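Plaken: a word list for laundry and bedding

README, last touched Tue 5 November

Hi! Plaken is my little collection of household words, mostly the ones people use for sheets, covers, pillowcases and the business of washing and folding them. I started it after a long argument with my sister over what you call the thing that goes over a duvet (she says slip, I say cover, and our mother says something I can't spell). There are 203 entries so far, all in one plain text file, one entry per line.

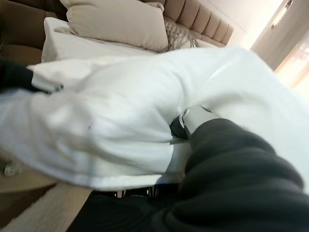

Each line has the word, what the person meant by it, where they grew up, and a note if they had a story to go with it. Tabs between the fields, please, no commas, because people love commas in their stories and I got tired of fixing broken lines. If a field is blank, I either forgot to ask or they didn't want to say.

A few things I know are wrong. The Grunard entries came out of an old notebook and my handwriting is awful, so 17 of them are marked "check" until I can get back there. Pinheiro is much better, I typed those up the same evening. Spelling is whatever the speaker told me, even when two people from the same street disagreed!
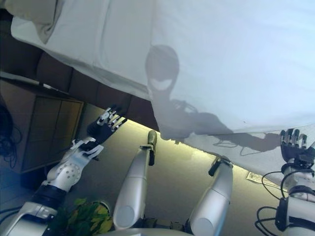

I merged "top sheet" and "flat sheet" back in October and I'm still not sure I should have. The old split is in the file called before_merge if you want it. Fitted sheets have their own tag, and so do the 19 different words for the corner that keeps popping off, easily my favorite part of the whole list. 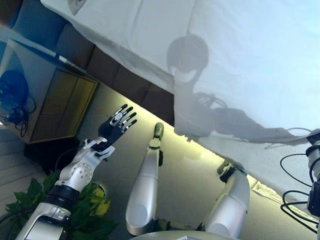

Ilze Grigaitė wrote in to say that the merge loses something, as her family in Skilletti keeps the two words well apart and would never swap them. She'd like a separate tag for each, with the old notes put back.

Fair enough, it's on my list for version 2. Use the file however you like, and send me your words!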